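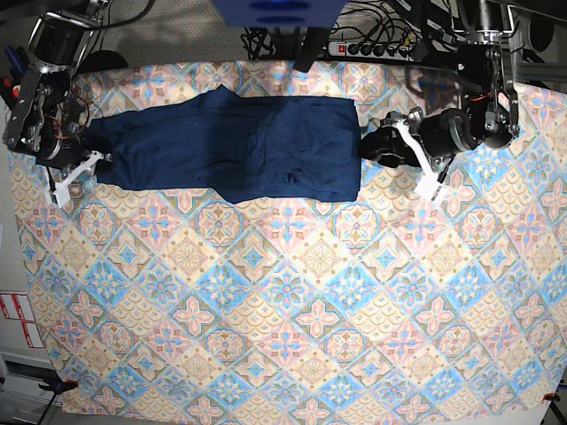

Two arms on one folded garment. Folding is still slow work for machines.

Laundry tips: can a machine fold it yet?

By Iwona Wysocka, March 3, 2024

Readers of the Jaswood household pages keep asking whether it is worth waiting for a folding robot. For most homes, no. Washing and drying have been automatic for decades, but cloth changes shape every time it is picked up, and that is hard for a machine to plan for.

Dark pants are a good test. Seams and pockets are difficult to make out on navy fabric, and a strip folded lengthwise tends to bunch when it is held at the ends. People fix that with the flat of the hand and don't think about it.

What helps a machine also helps you:

Work on a big clear surface. A bed is too soft – use a table.

Clamp the tablecloth at the corners if it slides. Spring clamps from the workshop are fine.

Put dark clothes on a light cloth so you can see the edges.

Fold pants lengthwise first, leg on leg, and smooth from the waist down. Then fold in thirds.

Hold the ends loosely. A tight pinch leaves creases you will have to iron out.

Other chores are further along. Floor vacuums are good on hard floors and poor around cords. Window robots do large panes and miss the corners. Loading a dishwasher is still a job for a person.

I timed myself on a basket of 22 pieces and took around 19 minutes, socks included. If a machine for the home can match that and put the stack in the drawer, I will look again. In April this page covers ironing boards and how to re-cover one.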